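Bestura open day, or how I spent a Monday talking myself out of a robot arm

October 2024

So I finally made it to the Bestura open day. I'd been putting it off since spring, and then our lease on the packing line came up for renewal and I figured I'd better see what else is out there before signing anything. We pack mixed snack boxes, if you're new to this blog, and pretty much all of it is still done by hand.

Parking was easy, the sign-in line was not. They handed me a badge with my name spelled wrong and a tote bag with a brochure that weighed more than my laptop. Signe Fjeld from their applications team took a group of us through, and I liked her right away because she opened with the budget instead of the shiny stuff. Her first question to the group was who had money approved already. Two hands went up. Mine did not!

The first hall is the big arms in cages, and I sort of drifted through it. Beautiful machines, way too much for us. The second hall is where I stayed. That's the handling area, where they try grippers on real groceries, and it's exactly my headache: film bags full of air, slippery wrappers, things with no flat side anywhere. A cardboard carton is easy. A puffy bag that changes shape the second you squeeze it is another story.

I asked whether we could bring our own products and Signe said yes, please do, and bring the ugly ones. Their test day costs $400, and you get it back as a credit if you order within the year (ask for that in writing, it wasn't on the price sheet I got).

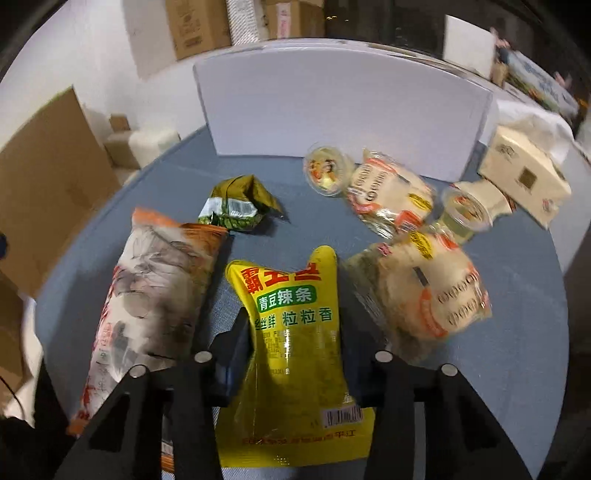
What I hadn't budgeted for was fingers. I had one line in my spreadsheet that said "gripper" and it turns out I needed three: the gripper itself, the pads, and spare pads. The pads wear, and a set is $678. Briggs, who had a table by the coffee, sells a cheaper set, but you have to buy the mounting plate from them too, so I'm not sure you come out ahead. I still need to sit down with both quotes.

Over lunch (good soup, sad sandwiches) I sat with Samah Cherkaoui, who runs a co-packing place a bit bigger than ours. She bought her first cell two years ago and said the arm was the part of the bill she worried about most and the part that gave her the least trouble. Guarding, floor work, and the electrician were what hurt. She also told me to set aside 20 percent on top of whatever number I had, and then she looked at my number and laughed. Fair enough.

The afternoon talk from Urumov was about leasing. It ran long, and I missed the end because I wanted another look at the Miltodis conveyor. They quote it at 1000 picks an hour with cartons. I asked about bags and the guy said he'd get back to me. Still waiting on that email.

Where I've landed for now: renew the line for one more year, book the test day in November, and take a crate of our worst bags with me. I also have to measure the doorway on the loading side before I get any more ideas.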